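求助：租的房子，饭桌上有白色雾印，怎么去掉？

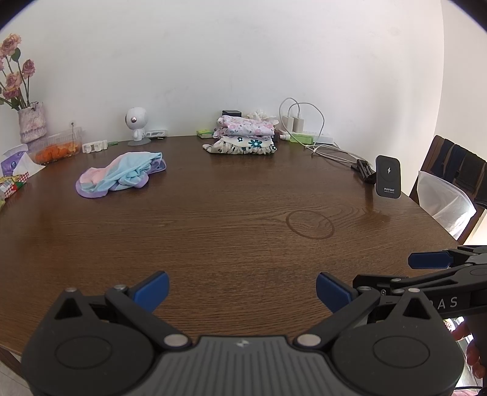
一楼 楼主 Piyumi_M

各位好。我的中文是大学以后才学的，如果有写得奇怪的地方，请多多包涵。

我家的饭桌是深棕色的木桌，很大，边是圆的，房东 Dunmore 公寓配的家具。五月搬进来的时候签了一张清单，桌子写的是“良好”。现在靠墙的那一头有一片白色的雾，形状不规则，从侧面看很清楚，从正面看不太清楚。我想是因为我把热汤锅直接放在桌上，中间只垫了一条薄毛巾。

我已经做过的事情：
用湿布擦，没有变化。
用干布用力擦，没有变化。
放了两个星期等它自己消失，好像淡了一点，也可能是我的希望。

我想请问：第一，这种白印是在漆里面，还是在木头里面？第二，有没有不伤漆的方法？第三，如果我弄坏了，押金会扣多少？我的押金是 3000，对我来说不是小数目。

谢谢大家。

二楼 老榆木不开裂

白的在漆里，黑的在木头里。你这个是潮气进了漆膜，好办。吹风机，中档，离桌面一拃远，来回吹，别停在一个地方。吹几分钟摸一下，烫手就歇会儿。我家的桌子都是这么救回来的。

三楼 深夜刷墙

不同意楼上。吹风机对硝基漆还行，对聚氨酯漆基本没用，吹过头了漆还会起泡，那时候就不是一片白雾的问题了。先搞清楚是什么漆再动手。找桌子底下不显眼的地方，棉签蘸一点酒精，点一下，发黏就是虫胶漆或者硝基漆，没反应多半是聚氨酯。

四楼 老榆木不开裂

回复三楼：让一个租房的人拿酒精去点房东的桌子，你也真敢说。

五楼 深夜刷墙

回复四楼：我说的是桌子底下。

六楼 楼主 Piyumi_M

谢谢两位。请不要因为我的桌子吵架。

“一拃”这个字我查了词典，是大拇指到中指张开的距离，学到了。我的手比较小，是不是应该再远一点？

还有，我不知道什么漆。桌子底下有一张贴纸，写着 Tronitwood，后面是数字 391，别的字磨掉了。有人认识这个牌子吗？

七楼 搬家第八次

牌子没听说过，数字估计是型号。我说点别的：你先别管漆，先去翻合同。正常使用产生的痕迹一般不该扣押金，但热锅烫的印子算不算“正常使用”，各家房东说法完全不一样。我上一个房东，一个杯子印扣了我 81 块，还给我开了收据，写“桌面修复”。退房那天我去看，根本没修。

八楼 柚子茶少糖

蛋黄酱！厚厚涂一层，放一晚上，早上擦掉，我妈用了很多年，真的有用～餐厅那种便宜的就行，不用买贵的（我试过用沙拉酱代替，不行，有一股甜味，还招蚂蚁）

九楼 深夜刷墙

回复八楼：起作用的是里面的油，那直接抹油就好了，何必让桌子闻起来像三明治。

十楼 Aroha Stubbs

我和楼主一样，中文不是母语，慢慢写。

我以前在 Stedimach 家具店做过两年售后，客人问得最多的就是白印。我们的顺序是这样的：先用软布和一点点矿物油，顺着木纹擦，放一夜，第二天擦干净看结果。如果淡了，就重复。如果完全没有变化，再考虑加热的方法。加热的时候我们用熨斗，最低温，不开蒸汽，下面垫一条干的纯棉布，每次压几秒就拿起来看。

吹风机我不反对，但是很难控制温度。酒精我也不反对，但是只能由知道自己在做什么的人来用。

牙膏请不要用。牙膏里有磨料，白印没有了，光泽也没有了，你会得到一块哑光的地方，比白印更明显。

十一楼 老榆木不开裂

熨斗比吹风机还热吧？你刚才说吹风机难控制，然后推荐熨斗？

十二楼 Aroha Stubbs

您说得有道理，熨斗是热的。不过有棉布隔着，而且是一下一下地压，时间在自己手里。如果楼主手比较重，或者家里的熨斗最低温也很烫，那么还是用吹风机好。这一点我应该写清楚。

十三楼 路过的木头

有个叫 Tatent 的家具修复膏，小罐装，30 块，我用在餐边柜上效果还可以，用在书桌上没什么效果。同一罐。所以我也说不好。

十四楼 楼主 Piyumi_M

来报告。我买了一小瓶矿物油，昨天晚上九点擦的，今天早上擦干净。白色的地方小了，边上那一圈已经看不见，中间还有一点。我今晚打算再擦一次。

合同我也看了。里面写“合理磨损除外”，但是没有解释什么是合理。我给 Dunmore 写了邮件，问他们这种情况怎么处理，还没有回信。

十五楼 搬家第八次

啊？你主动写邮件告诉他们了？等修好了再说不行吗……

十六楼 柚子茶少糖

我觉得楼主做得对呀，先说了以后才不会扯皮。

十七楼 搬家第八次

回复十六楼：你是没遇到过我那个房东。邮件一发，他就有书面证据了。

十八楼 深夜刷墙

发都发了。楼主记得现在把桌面拍清楚，要侧光，晚上关掉顶灯，用手电从旁边打过去，白印最明显。修之前修之后同一个角度各拍一张，存好。

十九楼 楼主 Piyumi_M

好的，今晚擦油以前我先用手电拍。

另外想问 Aroha：第二次擦的时候，油要比第一次多，还是一样多？

二十楼 Aroha Stubbs

一样多，或者少一点。布上有油的感觉就够了，不要让油留在桌面上流。擦完以后一天不要放热的东西，垫子也不要用橡胶的，橡胶垫放久了会粘漆。软木的或者厚棉的比较好。

二十一楼 老榆木不开裂

软木的同意。吹风机我保留意见。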